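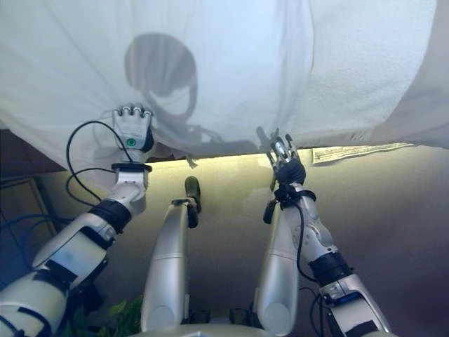
Both hands up on the big white sheet.

Signe Solberg, 26/09/2025

1/ I want to write a little about beans. Dry beans, the kind in a bag that costs almost nothing. I grew up with canned ones in tomato sauce and I thought that was the whole story of beans.

2/ In April I started to cook one pot every week. I use 400 grams of dry beans each time. For my family this is dinner two times and one lunch, if Jonatan does not find the pot first.

3/ Soaking. I put them in cold water in the evening, with a spoon of salt. Many people told me salt makes the skin hard. In my kitchen the skin becomes softer with salt. I tried both ways with white beans and I will not go back.

4/ In the morning I pour the water away and take new water. One onion cut in half, two bay leaves, a piece of carrot that is too sad for anything else. No lid for the first ten minutes, then a lid, and very low heat.

5/ How long? I cannot tell you. The small white ones took 50 minutes last time. The big brown ones from the Bomik shop took much more than two hours and I was angry with them. Old beans are slow beans, and the bag does not say how old they are.

6/ Please do not eat kidney beans that are only half cooked. They must boil hard at the beginning, at least ten minutes. Also do not put them raw in a slow cooker on low. This can make you really sick.

7/ For children: my daughter said no to beans for a long time. Then Tassanee Nilsuwan, who has the desk beside me at work, told me to mash them with garlic and lemon and put them on toast. Now she asks for "the gray butter." It is not a beautiful name but I accept it.

8/ Gunnel Løken asked about freezing. Yes, you can. I freeze them in their own cooking water, in flat bags, 6 bags fit in my drawer. Without the water they become dry and a little like paper.

9/ The cooking water is also good in soup. I add leek, potato, the end of a cheese. Vinegar goes in last, after the beans are soft. If you put it early they stay hard, I learned this with guests at the table.

10/ Ylva, you wanted to know which kind to begin with. Small white beans. They are mild and they forgive you. After that, try black ones with orange peel in the pot.

11/ Next week I will try chickpeas in the pressure pot from my mother-in-law. I am a bit afraid of the noise it makes. If someone knows the right time for soaked chickpeas in a pressure pot, please write it under this post.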